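4. Caring for your Brotell kitchen knives

Before first use

1. Remove the card sleeve from each blade. Hold the knife by the handle and slide the sleeve off towards the tip.
2. Wash each knife by hand in warm water with a little washing-up liquid.
3. Rinse and dry straight away with a soft cloth, wiping from the spine towards the edge.

CAUTION: The knives are supplied sharp. Keep them away from children.

Everyday cleaning

1. Wash the knife soon after use. Lemon, tomato and salt can mark the steel if left overnight.
2. Do not leave knives to soak in the sink.
3. Do not use wire wool or scouring powder. 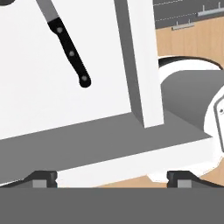
4. Dry the handle as well as the blade before putting the knife away.

Note: Small brown spots can usually be removed with a paste of bicarbonate of soda and water. Leave for 2 minutes, rub gently with a damp cloth and rinse.

Sharpening

1. Soak the whetstone in cold water until the bubbles stop.
2. Place it on a folded damp tea towel so that it cannot slide.
3. Starting with the coarse side, draw the edge along the stone at a steady, shallow angle. Use light pressure.
4. Repeat on the other side of the blade, using the same number of strokes.
5. Turn the stone over and finish on the fine side.
6. Wash and dry the knife before cutting food.

CAUTION: Do not use a powered grinder. Damage caused by grinding is not covered by the guarantee, which runs for 24 months from purchase. For storage, see section 5.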